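Apuntes de la sesión 4 - montaje de los dos brazos en el taller compartido
Versión del 23 de junio de 2023

Bueno, seguimos con el proyecto Terska donde lo dejamos. Los brazos ya están atornillados a la placa negra y hoy toca lo que a mí más me gusta (y lo que más gente se salta): **los cables**.

Cada brazo lleva su cable morado desde la base hasta la muñeca. Dejad holgura en el codo, siempre más de la que os parezca razonable. Yo en noviembre lo dejé tirante y a los 13 ciclos me arranqué un conector - ¡con lo que cuesta volver a crimparlo! 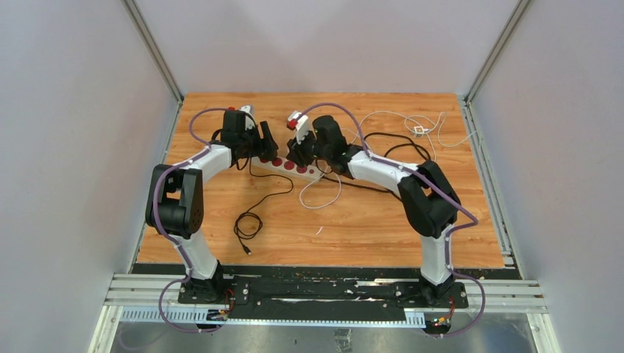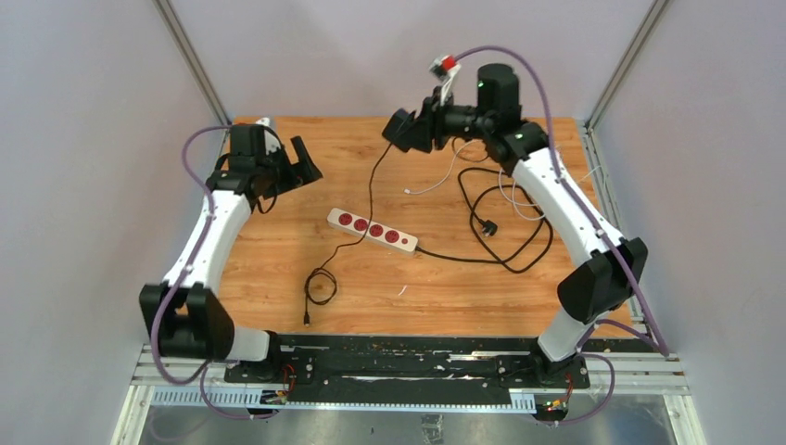 Como ejercicio de mesa vamos a trabajar con la regleta y sus cables. Es un objeto traicionero: pesa, los cables se enredan y cada vez caen de otra manera. Empezad despacio:

- Velocidad limitada a 200 mm/s, sin excepciones el primer día.
- Un brazo cada vez; el otro, quieto y apartado.
- Antes de juntar las pinzas en el centro, probad la trayectoria con la mesa despejada.

El archivo de configuración está en la carpeta Tovia, línea 393 (sí, ya sé que es larguísimo, algún día lo partiré en trozos). Ahí se cambia el límite de cada articulación. Si tocáis algo, apuntadlo en el cuaderno con la fecha y el valor anterior.

Para la próxima: traed leído el capítulo de cinemática y pensad por qué lado agarraríais un enchufe suelto.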